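Salian hanging mesh basket review

3 min read

I bought two of these from the Kallholm shop in Brurnham in September, one for the utility room and one for the shed. They hook over a rail or the edge of a shelf and need no screws.

The mesh is stiff and the white coating hasn't chipped. I weighed what I keep in the shed one and it came to 1,724 g, mostly seed tins and string, with no sag that I can see. Anything narrower than a pencil pokes through the bottom. 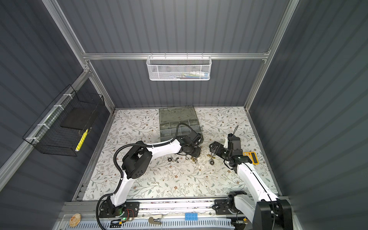 White mesh basket on the top rail, black wire-grid one cable-tied to the post on the left.

The hooks are the weak point. They fit my 25 mm rail well enough but slide if you knock them, and a cable tie at each end cured that. Wire baskets you tie on yourself cost less and stay put, though they take longer to move.

Cleaning is a rinse under the tap. I'd buy the Salian again for light things and use a proper shelf for paint.

Vimala Thampi, Sedthorpe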